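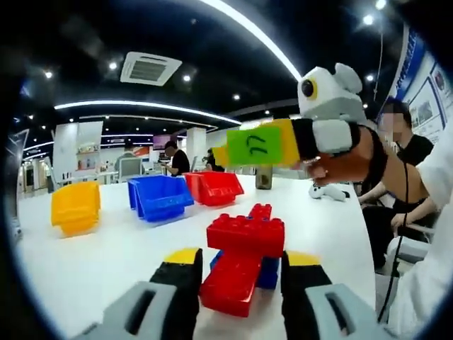
Gripper reports object held when the jaws are empty

Posted in Grippers and end tools by Kimie Wada

Why does a parallel gripper report that it is holding an object when the jaws have closed on nothing, and how do I stop the arm from carrying on with the cycle?

Set-up: Skerex two-finger electric gripper on a small Akpan arm, sorting moulded plastic blocks into bins by colour. Firmware 2669. Grip force is set to 40 per cent, closing speed to 60 per cent. The fault appeared in December after I fitted new finger pads. The gripper closes, the "held" bit goes high, and the arm travels to the bin and opens over it with nothing in the jaws. It does not happen on every cycle. It is more frequent in the first half hour after power-up. I have swapped the signal cable and the fault is unchanged. There are no entries in the fault log.

3 replies

Sterkirer

The gripper has no sensor for the object itself. It sets the held bit when the motor current reaches the force limit before the fingers reach the position stored as fully closed. If the pads are thicker than the old ones, they meet each other before that stored position. The motor stalls against the pads, the current rises, and the controller reads this as a part.

Your log is clean for the same reason. As far as the controller is concerned, a normal grip took place.

The intermittent behaviour suggests you are close to the threshold. Grease in the lead screw is stiffer when cold, so the current is higher near the end of travel and the limit is reached sooner. After half an hour it has loosened and some empty closes get past the check.

To put it right:

Remove any part from the jaws and move the arm clear of the bins.
Run the finger homing routine with the new pads fitted. It is a separate item from arm homing and is not run at power-up.
Close the jaws on nothing and write down the position value. Repeat this several times from cold and several times warm.
Set the empty-close window so that it covers the whole spread of those values, with a small margin on the open side.
Close on your thinnest part and check that its value falls outside the window. If it falls inside, the pads are too soft or the part is too thin for this method and you will need a separate sensor.

Then change the program so that it does not rely on the held bit alone. Read the finger position after the close command has finished and compare it with the expected width of the part. If it is out of range, stop above the pick point and raise an alarm. Check again after the lift, before the arm starts its move to the bin. A part that slips out on the way up will pass the first check and fail the second.

One point on safety. Do not clear this fault by reaching in while the arm is paused by the program. A program pause is not a safe stop. The arm will move as soon as the condition it is waiting for becomes true, and on your machine that condition is a bit you already know to be unreliable. Use the guard interlock or the emergency stop, and check that the drives are off.

Plultum

Had this on an older one. Turned the force down to 30 and it went away. Might be worth a try before you do all of the above.

Kimie Wada

I tried 30 per cent first, as it was quick. False reports became more frequent and two blocks were dropped between the pick point and the bin. A lower limit is reached earlier in the closing stroke, so I would not recommend it for this fault.

I then ran finger homing. The stored closed position was still the one for the original pads. With the new value saved and the window set from cold readings, the held bit stays low on an empty close. I have added the position check after the close and after the lift. The program now stops and raises an alarm when I take the block away by hand before starting a cycle, with the guard shut and the speed reduced.

Still to do: the same readings with the pads worn. I will also add finger homing to the pad change sheet, where it was missing.

Sterkirer

Lower force could only have helped Plultum if the parts were being squeezed out. Different fault, same symptom at the bin.

For worn pads the closed position moves the other way, so the margin on the closed side matters as well. Leave that side of the window open down to the end stop if the software allows it.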